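Flarkthorpe-Wurfregister: Kynologische Stammdaten

Version 3 des Datenbestands

## Gegenstand

Das Register enthält Stammdaten zu Würfen des Flarkthorper Laufhundes und der daraus hervorgegangenen Linie Mostthorpe. Erfasst sind 592 Tiere, jeweils mit Abstammung, Fellfarbe, Schulterhöhe und Gebissstatus. Die Daten wurden aus handschriftlichen Zuchtbüchern übertragen und anschließend in ein einheitliches Schema gebracht. Das Projekt wird unter dem Namen Urnudus geführt; ältere Exporte tragen noch das Kürzel FWR.

Nicht enthalten sind Ausstellungsergebnisse, Halteranschriften und Kaufpreise.

## Dateien

- `tiere.csv`: eine Zeile je Tier, Primärschlüssel `tier_id`
- `wuerfe.csv`: eine Zeile je Wurf, verknüpft über `wurf_id`
- `masse.csv`: Messwerte, mehrere Zeilen je Tier möglich

Zeichensatz UTF-8, Trennzeichen Semikolon, Dezimalkomma. Leere Felder bedeuten "nicht erhoben". Der Wert `0` kommt in `masse.csv` nicht als Platzhalter vor.

## Felder in tiere.csv

- `tier_id`: fortlaufend, ohne Bedeutung für das Alter
- `wurf_id`: Verweis auf `wuerfe.csv`, leer bei Tieren unbekannter Herkunft
- `geschlecht`: `m`, `w` oder `u`
- `linie`: `F` für Flarkthorpe, `M` für Mostthorpe, `P` für Pattinasarany
- `farbe_grund`: Grundfarbe nach Farbschlüssel
- `farbe_abz`: Abzeichen, Freitext
- `gebiss`: `S` Schere, `Z` Zange, `V` Vorbiss, `R` Rückbiss
- `quelle`: Kürzel des Zuchtbuchs mit Seitenangabe

Die Linie Pattinasarany wurde in den Zuchtbüchern zeitweise als eigene Rasse geführt. Im Register bleibt sie eine Linie, weil die Elterntiere durchgehend aus `F` und `M` stammen. Wer getrennt auswerten möchte, filtert auf `linie = P`.

## Messwerte

Die Schulterhöhe ist in Zentimetern angegeben, gemessen am stehenden Tier vom Boden bis zum Widerrist. Bei Tieren mit mehreren Messungen gilt die letzte als maßgeblich. Angaben in Zoll wurden umgerechnet und auf halbe Zentimeter gerundet; solche Zeilen tragen in `masse.csv` den Vermerk `umg`.

Kopflänge und Fanglänge wurden in den Büchern uneinheitlich gemessen. Ein Vergleich zwischen den Linien ist mit diesen Feldern nicht zulässig. Innerhalb eines Zuchtbuchs sind die Werte brauchbar.

## Bekannte Mängel

Zwei Zuchtbücher weisen Wasserschäden auf. Unleserliche Einträge wurden nicht ergänzt. Die Bezeichnungen "rot" und "hirschrot" wurden von den Züchtern unterschiedlich gebraucht und sind im Farbschlüssel zusammengelegt; der Wortlaut steht in `farbe_abz` hinter einem senkrechten Strich.

Bei drei Würfen sind zwei mögliche Vatertiere eingetragen. In `wuerfe.csv` ist dann `vater_id` leer und `vater_alt` belegt. Skripte zur Berechnung des Inzuchtkoeffizienten müssen diesen Fall abfangen, sonst wird der Wert zu niedrig ausgewiesen.

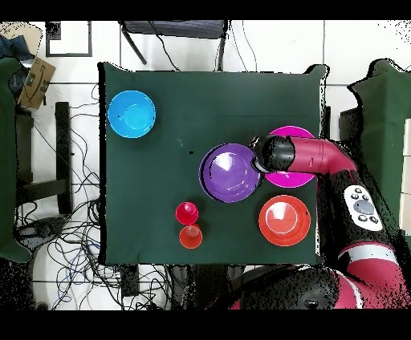

Seite zuletzt geändert: 19. Januar 2018

## Änderungen gegenüber Version 2

- Feld `gebiss` auf vier Werte reduziert
- Doppelte Einträge aus dem Novemberimport entfernt
- `quelle` jetzt mit Seitenangabe
- Schreibweise "Mosthorpe" durchgängig zu "Mostthorpe" korrigiert

Die Werte von `tier_id` sind gegenüber Version 2 unverändert. Die IDs entfernter Dubletten werden nicht neu vergeben.

## Nutzung

Die Daten dürfen für Auswertungen und Veröffentlichungen verwendet werden, sofern Registername und Version genannt sind. Zur Ausstellung von Abstammungsnachweisen sind sie nicht geeignet. Korrekturen bitte mit Zuchtbuchkürzel und Seite einreichen; Meldungen ohne Quellenangabe werden nicht eingearbeitet.

Verwandte Einträge

- Farbschlüssel Flarkthorper Laufhund
- Urnudus: Hinweise zur Transkription der Zuchtbücher
- Linie Pattinasarany, Stammtafeln
- Inzuchtkoeffizient bei unklarer Vaterschaft
- Mostthorpe: Verzeichnis der Zwingernamen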